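The cup that stays at work

When Aroha McPhee closed her accounting office in Filtmont and moved to a smaller one, she gave away the desks, the plants and the good printer. The mugs she took with her, wrapped in newspaper. "People would forgive me for the printer," she says.

In every workplace I have known there is a shelf above the sink, and on this shelf there are more cups than workers. Some were bought, some were gifts, some belong to a person who left years ago. A new employee learns the rules slowly. You may use the plain ones. You may not use the one with the chipped handle, although it looks like the cup of no one.

Tsehay Nigatu studied these rules for her thesis in Grultby. She interviewed 200 office workers and asked them to tell the history of the cup they drink from. Most could do it without a pause. Several became a little angry when they remembered a colleague who had borrowed it in March and returned it with a lipstick mark.

The makers know this feeling well. At Ersoy, a small pottery with two kilns, Nicanor Becerra fires 300 cups in a good week, and he says the handle takes more of his thinking than all the rest. A handle for one finger makes people hold the cup close to the body. A handle for three fingers is for the person who walks and talks.

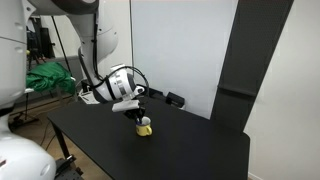 Color is another matter. Becerra's customers ask for white when they buy for a company and for something stronger when they buy for themselves. He keeps 449 glaze tests in flat boxes, each with a number on the back, and he still mixes new ones in the winter, when the orders are few.

Not everybody loves the shelf. Marama Lockyer, who manages a shared office called Uketti, tried to replace the private cups with one matching set. The set was nice - she chose it herself - but after a month the old cups had come back, first behind the coffee cans and then in front of them. She has now given them a second shelf. The matching set is used for visitors, who never complain and always leave it in the sink.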